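I finally got to go to one of those open days I keep hearing about! My friend Ecaterina Hodoroagă has been telling me since June that I should come see what they do at Stimmont, and on Wednesday I had the afternoon off, so I drove over to Drullesance and found the place after only two wrong turns (the sign is tiny, and it's on the side that faces away from the road).

I was expecting a big shiny lab with people in white coats. What I got was an apartment. The whole idea is that they teach robots to do chores in ordinary homes, so that's where they work, with a sofa and a kitchen and everything. Ecaterina made me leave my bag by the door and handed me a cup of tea, and then we all squeezed in along the wall, six of us visitors, trying to stay out of the way.

The job that afternoon was snacks and a box. You hold a gripper in each hand, these funny two-fingered things with blue pads on the ends, and you do the chore with them while the cameras on them record it. Later on the robot learns from the recordings. Mostafa El Fassi was running the demo and he made it look like nothing at all. 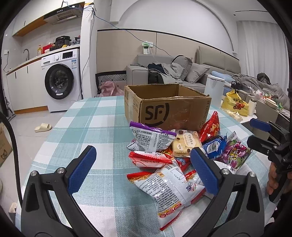 So of course I asked if I could try. Oh boy. The grippers are heavier than I expected, and my brain kept wanting to use my real fingers. Chip bags are the worst! They slide, they crinkle, they puff out one end when you squeeze the other. I dropped the same bag three times and somebody behind me clapped when I got it, which was sweet and also a little embarrassing.

Mostafa told me they want around 200 good runs of each chore before they move on to the next one, and that his own total is 3,206. I did four and my wrists were done -- I don't know how he does it all day. He said you have to go slower than you think, and stop gripping so hard. My piano teacher used to say the same thing.

We stayed about an hour and then Ecaterina and I went for soup. They're doing another open day after the summer, and I've already asked her to put my name down for it. If you want to go too, leave me a comment and I'll pass it along to her.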